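Keep the Paper Bus Timetable
2019-07-02

The bus company that serves Bosulby stopped printing its timetable in June. The notice was one sheet taped inside the shelter at Usden, and it said that all times could now be found on the website and in the app.

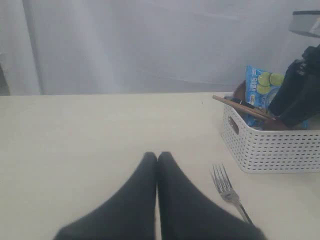

I have used the route between the two towns for 16 years and I own a phone. I can find the times if I want them. I still think the decision was a bad one, and I think a lot of other outfits are making the same mistake with price lists, opening hours, trail maps and clinic schedules, so it seems worth saying why.

Start with what a printed timetable does. It shows the whole day at once. You can see that the buses come every half hour until ten in the morning, then thin out, then pick up again when school lets out. You can see that the last one home leaves at 9:40 and that on holidays it leaves a good deal earlier. The app shows the next 2 departures. If you want the one after that, you scroll. If you want to compare going out at noon with going out at one, you change the time, wait, read the answer, change it again, and try to hold the first answer in your head. It is a good tool for a person already standing at the stop. It is a poor one for a person at the kitchen table deciding whether to take a job across the river.

That second kind of person matters more to a bus company than it seems to know. People choose a bus when they can picture their week with it. I took the route in the first place from a timetable I picked up at the library while waiting for something else. I had no plan to look up a bus. An app can't do that, for the plain reason that you have to want it before you see it.

The company gave cost as its reason. The printing came to 79 cents a copy, according to the notice. I believe the number, and I think it points to a problem with the thing they were printing. The old booklet was in full color on heavy stock, with a map of every route in the county and four pages of advertising for the company's own day passes. Most riders need one route. One route fits on one side of one sheet, in black ink, folded in three. The shop in Bosulby that copies my tax forms would do 200 of them for very little, and the company would surely get a better rate than I do.

There is also the matter of who is left out. The usual answer is that everyone has a phone now. Many people do. Some have one with a cracked screen, or no data left by the end of the month, or a battery that quits in the cold. Some are nine years old. Visitors often have a phone and no signal, and the stretch of road past the Usden quarry has had no signal as long as I have ridden it. I don't think these people are a small group once you add them up, and they overlap heavily with the people who ride buses.

I will grant the other side its best point. Paper goes out of date. A printed timetable that is wrong is worse than none, and I have stood in the rain with last season's booklet. When a road is closed for repairs, the app knows and the sheet in my pocket doesn't. But the times on our route change twice a year, and a date printed in large type on the front would settle most of the trouble. The company could keep the app for delays and closures, where it does well, and keep paper for the regular pattern, which hardly moves.

What I would ask for is modest. Print one sheet per route. Put a stack on each bus behind the driver, one at the library and one at the grocery store. Post the full day in every shelter, at a height where a person in a wheelchair can read it. Make the same sheet available on the website as a plain page that prints cleanly, so that anyone who likes can run off a few for the neighbors.

The company has said it will look at rider comments through the end of the summer. The form for sending them is in the app. There is also a mailing address, in small print at the bottom of the notice in the shelter, and I have used that one.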